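Malelwood Reading Room: second report to the Prerley Fund
2021-03-25

You asked for two pages. You are getting less, on the theory that you have other grantees.

The local history collection is now mostly out of its boxes. Of the 400 items we promised to catalog, 85 are still waiting, and most of those are parish newsletters that somebody stapled together in no order known to science. Ruoxi Long has been taking the staples out on Tuesdays. She has asked that the rest of her time not be described as available.

We opened to readers in February, by appointment. The Kerncombe school sent 18 students to look up their own streets. Two found their houses. One found a court case involving a goat and would like to come back.

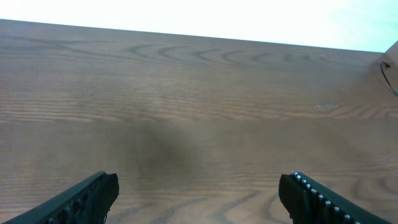

Spending

The shelving came in under budget. The scanner did not, and we moved $100 over from printing to cover it, as your office agreed by email. Kartha, our catalog software, has been renewed for another year despite its belief that every undated map is from 1900.

Still to do

The newsletters, as above. The oral history recordings need a second listener, preferably one who can follow the late Mr. Dunnock through a mouthful of toast. We also owe you the visitor survey, which has so far drawn strong opinions on the heating and very few on history.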